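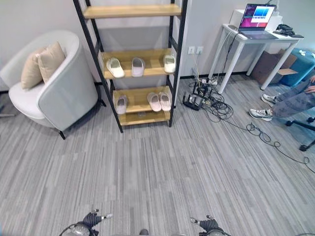
Mollcombe demo room, head view, grippers lowered, slipper shelf ahead.

From: Sem Maes
To: broltar-users
Date: 2023-01-02
Subject: Re: Mollcombe open day, notes on the slipper task?

Luuk Van Wijk wrote:

> Those of us who could not travel to the Mollcombe open day would
> like something more detailed than the program sheet. Specifically:
>
> 1. Was the slipper task run autonomously or teleoperated?
> 2. What was the success rate, and what counted as a success?
> 3. Did they change the room for the demo? The Durance visit in
> August used a bare table and a black backdrop, and I don't
> consider those results comparable with anything.
> 4. Is Rondonuwu still the planner, or has it been replaced?
>
> I have a two-arm Broltar going into a furnished room in the spring
> and need to decide whether to order the longer fingers.
>
> Luuk

Luuk, answers in your order, then some remarks on the room.

1. Both. The morning block was teleoperated and was announced as such. The afternoon block was autonomous, with an operator holding the stop button and a second person resetting the shelf between runs. Visitors could ask for a particular slipper by shelf and color. The request was typed in by the operator. There was no speech input, although the program sheet suggests there would be.

2. I logged the afternoon only. 41 requests, of which the robot completed 15 without intervention. A run was a success if the requested slipper was lifted off the shelf, lowered to the carpet in front of the unit and released upright. A slipper that landed on its side was a failure, and so was any run in which a neighboring slipper moved enough to need a reset. Their own tally was higher. They did not apply the neighbor rule, and they told us so when asked. Without it I get 26 out of 41. Please quote whichever number you like, but quote the rule with it.

Failures fell mostly into two groups. The first was the matching pair on the lower shelf, which stands side by side at the right end. The fingers have to go down between the two, and on most attempts they pushed the second slipper along. The single pale pink one at the left end of the same shelf gave far less trouble. The second group was the white slippers on the middle shelf. There are two, one at each end with the lilac one between them, and "white, middle shelf" does not say which is wanted. The planner picked one and did not ask. I scored those against the visitor's stated intent, which you may find harsh.

All of them were displayed with the open toe facing out. This helps the gripper, as there is an edge to take hold of from the front. I asked for a run with one slipper turned around and was told that heel-out was not in the data. Fair enough, but it should be on the sheet.

3. No backdrop. It is a carpeted room with an armchair against the wall to the left of the shelving, a power strip and a router on the floor to the right of it, and a work table with a laptop beyond that. The cables were left lying on the carpet. The base was kept clear of them by a keep-out zone drawn by hand, so do not read anything about cable detection into the result. The keep-out zone also means that the base always came in from the left half of the carpet, and the right end of each shelf was reached at a worse angle than the left. I suspect this explains part of the trouble with the pair. To separate the two effects one would have to swap the pair and the single slipper and repeat. There was no time for it.

The carpet has long gray and white streaks. In the morning the floor segmentation treated several of the lighter streaks as thin objects and the base stopped for them. They raised the minimum height threshold over lunch and the stops went away. Anything flatter than the new threshold is now invisible to it, which matters if your room has loose paper or charging leads.

4. Rondonuwu is still the planner. Mean time from request to first arm motion was 11 seconds. A full successful run took 71 seconds at the median, most of it in the approach. The lowering itself is quick. The wrist camera on the left arm was disabled all afternoon because of a driver fault, and the left arm worked from the head camera alone. I saw no clear difference between the arms, but the left arm was only chosen for the left end of the shelves, so the sample says little.

On the fingers: the units at Mollcombe had the standard ones, dark links with the small silver tips. On a shelf this open I would stay with those. The uprights are a ladder-style frame and the robot had free access from the front, so reach was not the limit. Longer fingers would make the gap between two slippers harder to enter. If your shelves are closed at the sides or deeper, the answer may be different, and I would measure the depth before ordering.

The raw log is a plain text file, one line per request, with the failure type in the last column. I can post it to the list once I have removed the visitors' names. The morning block I did not time, and I would not trust a reconstruction of it.

One open item: does anyone have the threshold value they ended up with after lunch? It was changed on the laptop and I did not see the number written down anywhere.

Sem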